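Seung-woo Ok has packed the same way for 14 years: one backpack, nothing checked, shoes worn on the plane. He started when he was selling kitchen fittings for Bokier and spent most of each month on trains between the coast and Gorutstead.

"I had a suitcase with wheels and the wheels broke in the rain," he says. "I bought a bag at the station and never went back to the suitcase."

He lays everything on the bed the night before and takes a third of it away. Shirts get rolled and pants get folded once. Chargers go in a sock.

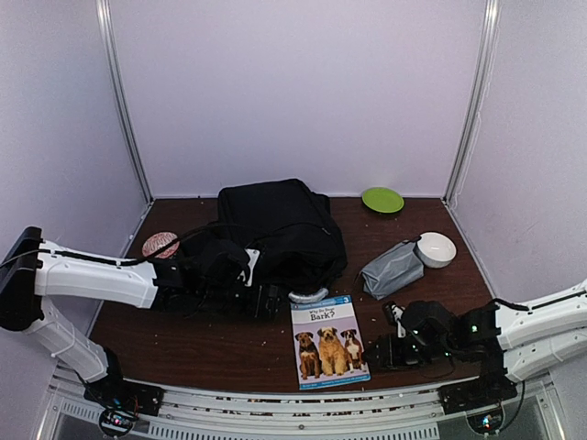
The weight matters more to him than the size. He tries to stay under 8 kilos, and he weighs the bag on a bathroom scale before he leaves. In May he did two weeks in Kerslake with three shirts and a bar of laundry soap.

"People ask what I do if I need something. I buy it. Kerslake has stores."

He has little patience for packing cubes. He tried a set once and gave it to his sister, who likes them.

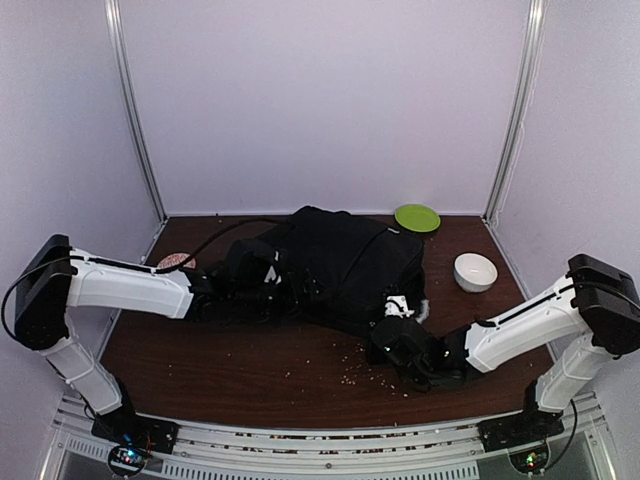 A plain black backpack lying on its side.

His advice for a first trip is to pack early in the evening, then carry the bag around the block. "If your shoulders hurt by the corner, take out the second pair of shoes," he says. "It's usually the shoes."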